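Dirwood workshop group moves manipulator build into second stage

A group of four members at the Huka shared workshop in Dirwood has finished the simulated half of a tabletop manipulation cell and has started cutting parts for the physical half. The project, named Solheim, began in September and is being carried out on weeknights in the workshop's electronics room.

The simulated cell models a single arm with a two-finger gripper working over a domestic table. Household items are dropped onto the table from a library of 18 models, and the controller is asked to approach, grasp and relocate a nominated item while leaving the others where they are. The same task list will be run on the real bench once it is assembled.

Gladys Kashindye, who wrote most of the scene code, said the group had decided early against a clean test table.

"A cube on a grey plane will tell you whether your inverse kinematics is sane and very little else," she said. "Keys are flat, they splay, and the mass is all in the fob. A pot plant puts leaves where you want to put the wrist. Those are the cases we wanted in the log from the first week."

Key sets have been the most demanding class so far. The model used by the group joins a four-button fob to an orange tag and two metal keys, and the planner must choose which of those to close on. Grasps on the fob are now preferred by a fixed weighting. Grasps on the keys are permitted only when the fob is blocked.
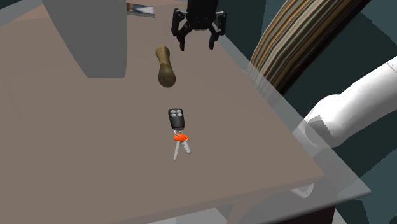
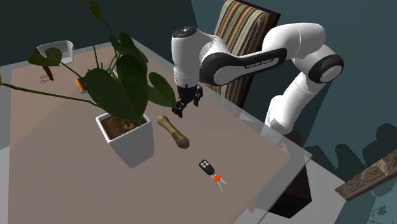
Last changed: March 19, 2024

Table material was also a point of discussion. The rendered table has a translucent rim, and the depth estimate in early runs tended to place the table edge too far from the arm. Niamh Cronin, who looks after perception, replaced the edge detector with a fitted plane and a stored table outline. The outline is measured once per session and is not updated while the arm is moving.

"It's a blunt fix," Cronin said. "If someone bumps the table on the real rig, the outline is wrong until you re-measure. We'll put a fiducial on each corner and check them between runs."

Foliage is handled separately. Leaves and stems are entered in the collision map as a padded volume, with the padding set wider on the side facing the wrist. Contact with a leaf is logged but does not halt the run. Contact with the pot does. Kashindye said the padding is probably too conservative, as it rules out some approach angles that would be clear in practice, and that it would be trimmed after the first hardware trials.

The physical bench will use a smaller arm than the one in the simulation. The frame is aluminium extrusion, bolted to a plywood base, and the gripper fingers are being printed at the workshop in two versions, one with a plain pad and one with a shallow groove intended for thin objects. Joint limits, reach and finger travel have been entered as a separate profile so that the task list can be replayed in simulation against the smaller arm before any of it is attempted on the bench.

Cameras are on loan from Fotovico, a Dirwood repair shop that also recalibrated the lens mounts. One will be fixed overhead and the other set low at the side of the table. Cable routing for the side camera has not been settled, and the current bracket fouls the emergency stop housing. A revised bracket has been drawn and is waiting for time on the workshop's laser cutter.

Running costs are being met by the members. The group has asked Huka for a permanent corner of the electronics room, with a lockable guard around the arm's working envelope. Until that is granted, the bench will have to be packed down at the end of each session, and the camera calibration repeated at the start of the next.

The scene files and the task list are available to other members on the workshop's internal server. The controller code will be added once the joint profile for the smaller arm has been checked. Members wanting to contribute object models should supply a watertight mesh, the measured mass in grams and a note of the centre of gravity, and leave them in the Solheim folder with their name in the header.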